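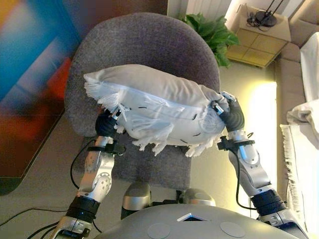 Fringe is a hobby you didn't ask for, according to one reader in Zerville, writing in response to our March item on throw pillows. The same reader owns two of them and combs both with a dog brush before company comes. We were told this as a warning. We have chosen to take it as advice.

The subject is back because tassels are back, on pillows, on blankets, on footstools, on things that were getting along fine with a plain hem. The Dorumgate bedroom has given in completely. Its armchair is gray and sensible, the sort of chair that holds down a job, and everything that goes near it seems to need a haircut.

Start with the pillow. A fringed pillow belongs on the chair only when no one is sitting there, so you will be moving it a lot. Pick it up by the two ends of the pillow itself and keep off the trim, which sheds if you tug at it. Set it down with the long seam level, then run your fingers under the bottom edge so the fringe hangs down and doesn't get sat on. Karate-chopping the top is optional, and we have stopped doing it at Fonseca Street after someone asked if we were angry.

Next, the pouf. A shaggy one wants to be right up against the front of the chair, where feet can find it in the dark. Leave a gap and it becomes a thing you trip over on the way to bed.

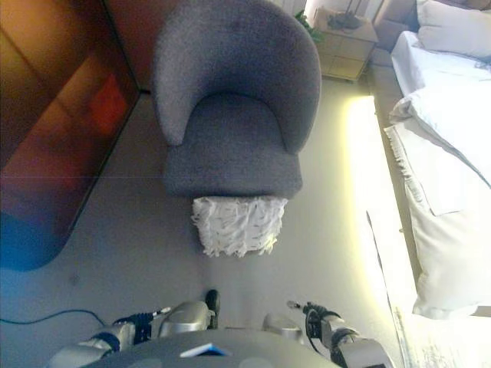

Gray armchair with its shaggy white pouf, bed to the right.

Poufs do collect whatever is going around on the floor. Shake yours outside every 14 days, or whenever it starts to look like it has a past. The Zilgate Home leaflet suggests a vacuum with the brush head, and that's fine if you have the brush head. Ours went missing two apartments ago.

The blanket is where most people lose the will to go on. A thick woven throw with long tassels at the edges will not fold like a sheet – it rises up in the middle like bread, and whatever you do to one corner is undone by the next. 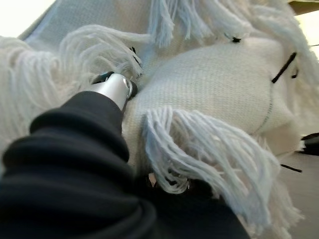
Fold it in half with all the tassels on the same side, press out the hump with a forearm, and fold again. Two folds is plenty. By the third you have made a cushion, and you already own a cushion. If the tassels have knotted themselves, work from the loose ends up toward the weave and give it 5 minutes, then stop. A slightly tangled tassel looks relaxed. A perfectly straight one looks as though you have been at it with a dog brush, and we know who you are.

Next issue: bed skirts, for and against. Mostly against.

200 shares | 14 comments

This site uses cookies to remember your newsletter settings. Accept | Manage preferences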